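2019년 1월 27일

**수신:** Akier 번역출판지원 담당
**작성:** Rutilio Villalobos, Jurnier 편집부
**건명:** 장편 역사 판타지 『Oltitz』 번역·출간 진행 보고

## 1. 진행 현황

- 초벌 번역: 전체 10장 중 7장 완료. 8장은 작업 중임.
- 교열: 1~5장 완료. 궁정 호칭과 관직명 표기를 용어집 기준으로 통일함.
- 서평단: 사전 독자용 가제본 배포 예정. 수량은 최대 200부.

## 2. 변경 사항

원저작권사 Trujillo에서 6장 개정 원고를 보내와 해당 장의 번역을 다시 대조하였음. 마법 체계 관련 고유명사 일부가 바뀌어 앞 장의 표기도 소급 수정함. 가계도는 본문 앞에 두기로 합의하였으며, 연표 수록 여부는 미정임.

## 3. 예산

번역료 1차분 집행 완료. 교열비는 계획 범위 내에서 집행 중이며, 표지 삽화비는 계약 체결 후 청구함. 항목 간 전용은 없음.

## 4. 향후 일정

잔여 장의 초벌 번역을 마친 뒤 전권 교열에 착수함. 출간 목표는 7월로 변동 없음. 서평단 모집 문안은 별도 송부함.
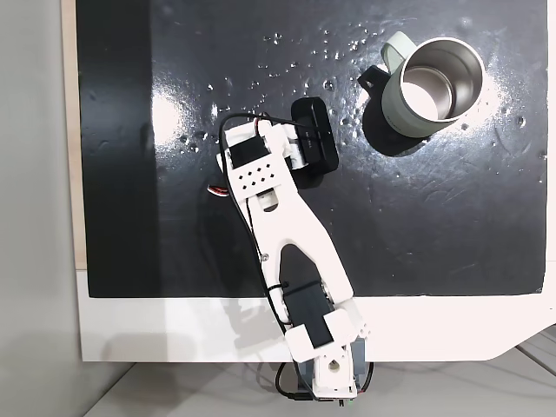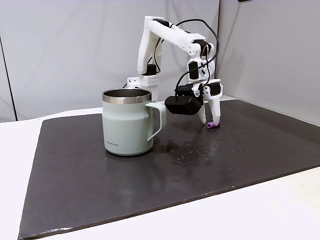 사진 1, 2. 작업대 위의 연녹색 손잡이 머그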